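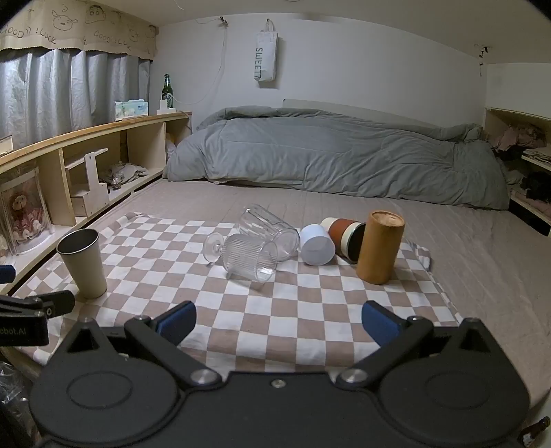 Trernura wrote in to say that any mattress protector with "cooling" on the label is a plain waterproof sheet with a better haircut, and that a shop willing to sell one ought to say so on the page. Fair enough. We stock the Plokeck Cool Guard, we have slept on it, and the word "cooling" is the part of the box we believe least.

Plokeck Cool Guard Mattress Protector
Sold by Girnbridge Bedding
Sizes: Twin, Full, Queen, King
Color: White only
Item no. 331

What the maker claims
Plokeck says the top layer pulls heat away from the body through the night. It feels cool when you first lie down. So does a clean cotton sheet. Once you put a sheet over the protector, as you are supposed to, your skin never touches the layer that is meant to do the work. We asked for test results and got a brochure. The brochure had a snowflake on it.

What it does
It keeps liquid off the mattress. We poured a full mug of tea on the Queen, left it overnight under a sheet, and the mattress was dry at breakfast. The backing is a thin film bonded to a knit top, with no crackle when you roll over, or none that we could hear with a sheet on. On a bare protector there is a faint rustle near the edges.

The skirt is stretchy and goes down 16 inches on paper. We would not buy it for a mattress that deep. With a topper the corners start to climb, and by Friday you are back under there tugging it down.

Washing
Warm, gentle cycle, no bleach, no fabric softener. Tumble dry low. The label promises it will hold up to "countless" washes, a number we have trouble checking. Ours has had 26. The film is still whole. The elastic on one corner has gone a bit slack and the knit has pilled where feet go.

Do not iron it. Do not put it through a commercial dryer on high, whatever the laundromat sign says about saving time.

Cool Guard or Cool Guard Plus?
The Plus costs $32 more. For that you get a zipper on three sides and a carry bag. The fabric is the same as far as we can tell, and Plokeck did not argue when we put it to them. If you need a full zip cover for bed bugs, neither one will do; look at our encasements page.

Warranty
Plokeck advertises ten years. Read the card. It covers leaks through the film and leaves out elastic, seams, stains, shrinkage and "normal wear," and you pay the postage both ways. Girnbridge will swap a faulty one inside 2 years if you have the order number.

Returns
Unopened, any time in the first month. Opened and slept on, no. We can't resell it.

Customer comments

James
Bought the Full for a guest room. Fits. Did not notice any cooling in December but I guess I wouldn't.

Reply from Girnbridge
We didn't notice any in July either. The King is out of stock until the next delivery.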